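Barstead Free Fellowship

The Barstead Free Fellowship is an independent Protestant congregation in the town of Barstead. It was formed by families who left the older parish chapel after a dispute over infant baptism, and it has never joined a national denomination. Its first pastor was Birger Lindqvist, a former schoolteacher.

Beliefs and worship

The Fellowship baptises adults only, by full immersion. Communion is held on the first Sunday of each month and is open to visitors. Sermons follow one book of the Bible at a time, and hymns are sung without an organ. Members may disagree in public on political questions, and the pulpit is not used to support candidates.

Charitable work

The congregation runs a clothing store in the hall behind the chapel. Clothes are given free of charge and no one is asked about their faith.

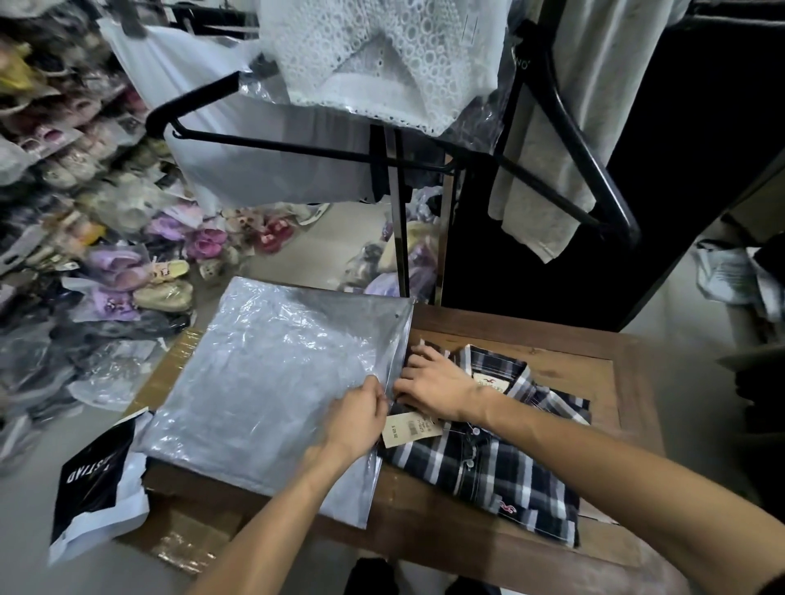

A folded plaid shirt and a clear plastic bag.

The store began under Ingegerd Bakke and at first opened only in winter. It now opens all year, and in its busiest year it served 428 households. A weekly meal, held jointly with the town's mosque, seats up to 100 people. Shahzad Mohmand spoke for the mosque when the arrangement was set up.

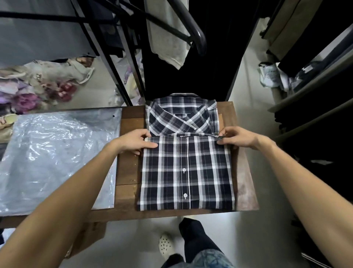 Navy-and-white checked shirt, folded with the collar at the top.

Organisation

The Fellowship is led by 12 elders, each serving for four years. Women have been eligible since a vote of members, which passed by a margin of 20. Several families left afterwards and now meet in the village of Lie. Ingegerd Rønning was the first woman elected. The present pastor is Jonatan Isaksson.

See also

Believer's baptism
Congregational polity
Free church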